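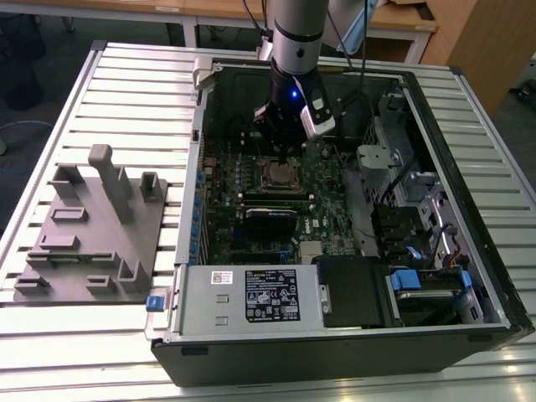

According to Mansa Akpalu, the hardest part of taking old desktops apart is the middle of the day, when hands get tired and a processor socket gets bent. She had asked for a machine that "does the dull part the same way each time." The Gosavine bench kit is sold to do that.

The kit comes from Drollia and is aimed at repair shops and refurbishers. It includes an arm, a gripper, a wrist camera and a set of printed fixture plates. Software is a separate yearly plan. Drollia quotes 11 days from order to first job, with two of them spent on setup at the customer's site.

The case goes on its side with the panel off, and the arm works from above. A fixture plate sits beside the tower. Plates are made to order, and each extra one costs $500.

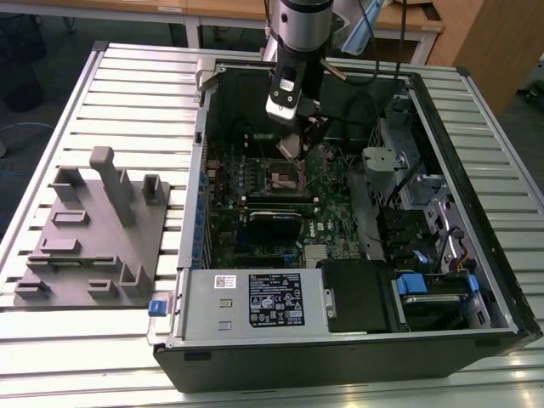

*The gripper over the processor area of an open tower.*

Akpalu's shop, Abubakari, had the kit on loan for seven weeks. The staff liked the motion editor, which lets a user change one step without recording the whole job again. They were less happy with the manual, and with support calls that took over an hour to be returned. 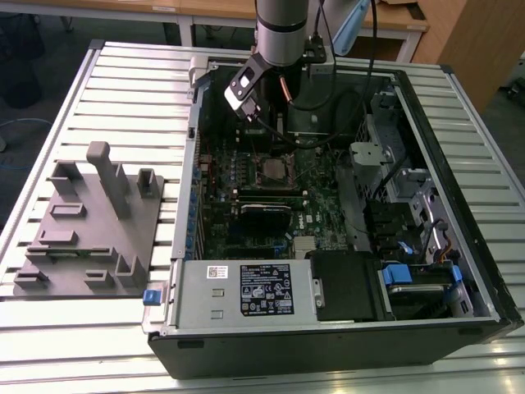
Adom Asamoah

A rival kit from Trinent costs less but has no wrist camera, so every case must be placed by hand against a stop. For a shop that sees one model all week, that may be enough. Abubakari handles mixed lots and has asked Drollia for a price on a second arm.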